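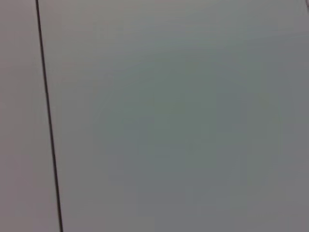 Wrist cam view – dark seam between pale gray panels.

Edness Robotics Club – pre-run safety check
Checked by: Bethel Asfaw. Second check: Junaid Zaidi

E-stop in reach – OK, tested twice
Arm base bolts – OK
Wrist cable – OK, retaped. Needs a proper clip before June
Wrist cam focus – soft up close. Tanveer to look at it
Seam in view – yes, use for lineup
Speed limit – was set to 38, shoud be 32. Fixed
Floor tape – peeling at the door side, redo
Safety glasses – 2 pairs missing, ask Iqra C.
Log sheet – not filled in last time!! Pls do it befor power on

OK to run at low speed only.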